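Hi Shobha,

Quick update on the Altasville home visits for October. We got to 16 households this month, one more than the 15 we promised you, and I'm really happy with how it's going! Nelu did most of the driving and Manee has finally sorted out the sign-up sheet, so no more double bookings. 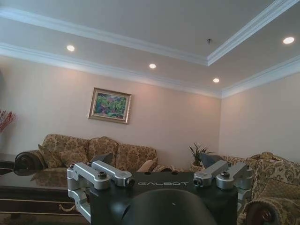

Spending so far is $2,060, mostly gas and the printed large-type guides. People keep asking us to stay longer than the hour, and I can see why — put a floral sofa in a living room and I'll settle in for the afternoon too. Six families want a second visit, and Oana is calling them Saturday to set times. I still owe you the mileage log, coming next week.

Ionuț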